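Sieben Teile, und keines zu viel

Meine Schwägerin hat neulich beim Ausmisten gefragt, ob das Tangram wegkann. Das Tangram! Ich habe es ihr aus der Hand genommen und mit nach Hause getragen, und seither liegt es bei mir auf dem Esstisch, was meine Familie inzwischen mit einem gewissen Seufzen hinnimmt.

Ich gebe zu, ich bin voreingenommen. In unserem Kinderzimmer stehen Kisten voller Zeug, das blinkt, dudelt und nach Batterien schreit. Ein Bausatz der Marke Ranora hatte laut Karton 348 Teile, nach einer Woche war er unvollständig und nach zwei Wochen völlig uninteressant. Das Tangram hat sieben. Fehlt eines, merkt man es sofort, weil im Quadrat ein Loch klafft. Das finde ich erzieherisch wertvoller als jede Aufräum-App (ja, so etwas gibt es, ja, ich habe sie ausprobiert, reden wir nicht darüber).

Nilmini Debnath, mit der ich mir seit Jahren die Fahrten zum Schwimmkurs teile, hält dagegen, dass Kinder heute mehr Reize brauchen. Mag sein. Ich habe aber gesehen, wie ihr Sohn an meinem Tisch saß und sich eine halbe Stunde lang über das Parallelogramm geärgert hat. Das ist nämlich das gemeine Teil! Alle anderen kann man drehen, bis sie passen, das Parallelogramm muss man manchmal umdrehen, und darauf muss man erst einmal kommen. Er wollte danach nicht einmal Kuchen. 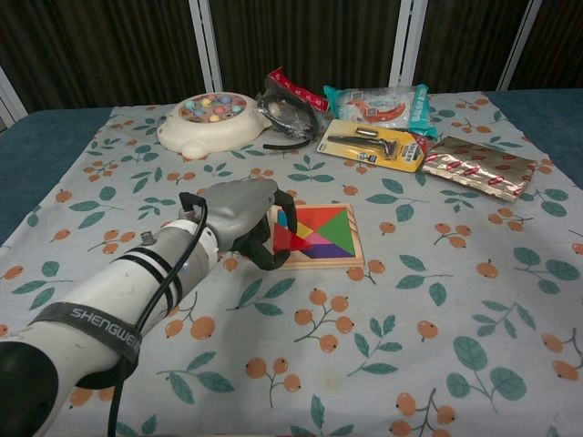
Das rote Dreieck über dem Brett, dahinter der Rahmen aus hellem Holz.

Was mich an Holz in einem Holzrahmen so begeistert, kann ich gar nicht sauber begründen. Es klappert schön. Die Farben sind so eindeutig, dass man am Tisch sagen kann: »Gib mir mal das Grüne«, und alle wissen Bescheid. Und der Rahmen sagt einem, wann Schluss ist. Bei wie vielen Spielsachen weiß man das denn?

Gegen die Vorlagenhefte habe ich übrigens etwas. In dem Heft, das wir geschenkt bekamen, sind 66 Figuren, Schwan, Katze, Läufer, Segelboot, und nach der zehnten arbeiten die Kinder das nur noch ab wie Hausaufgaben. Ich habe es in die Schublade gelegt. Seitdem entstehen bei uns Figuren, die niemand erkennt und die trotzdem Namen haben. Im Januar hatten wir tagelang einen »Hausfisch«, und keiner durfte ihn wegräumen, wir haben drumherum gegessen.

Meine Schwägerin will das Spiel jetzt natürlich zurück. Sie kann gern zum Spielen vorbeikommen, Kaffee ist da.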